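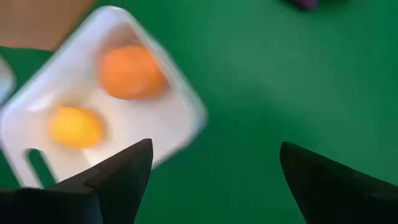

An orange piece and a yellow one in a white tray, gripper open.

The Ferkby sorting kit should be sold as a service
February 12, 2020

Bravanholm has been selling the Ferkby kit since September. The price is $3,290, and for that you get the software, a set of practice objects and a setup guide. The arms and the table are extra. I think the kit is good and the way it is sold is wrong.

The practice objects are well chosen. Fruit and vegetables in shallow trays sound like a simple job, but a lemon rolls when you nudge it and a clove of garlic is hard to pick up cleanly. A set of identical blocks would make any arm look better than it is. Buyers who plan to handle food, or anything else that comes in odd shapes, will learn more from a bad afternoon with garlic than from a week with blocks.

The setup guide is weaker. It spends most of its pages on installing the software and very little on where to put the trays. Placement matters a lot with two arms. If the trays are too close together, one arm has to wait for the other, and the whole job slows down.

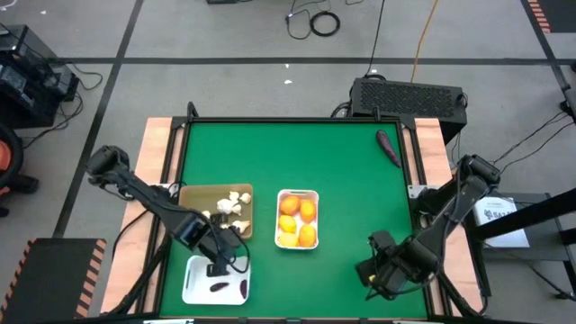
Small shops are the customers Bravanholm says it wants, and most of them have no one on staff who can tune a system like this. They can follow a guide. They can't tell whether a missed grasp comes from the camera, the gripper or the way the tray was set down. For that they need someone to call.

There is a support plan at $195 a month, and it covers questions about up to 1,000 recorded runs. I would put it in the box for the first 7 months and raise the price to match. Altard already sells its packing kit this way, and the shops I have talked to mind the higher price less than they mind being stuck.

The other choice is to rent the kit. Kodikara does this with its older single-arm set, and a shop can send it back if the work doesn't suit it. I would recommend the Ferkby kit today to a school or a lab. A shop should ask Bravanholm for a rental first and see what it says.

Search this site Enter keywords Go

Contact | © 2020 All rights reserved | Back to top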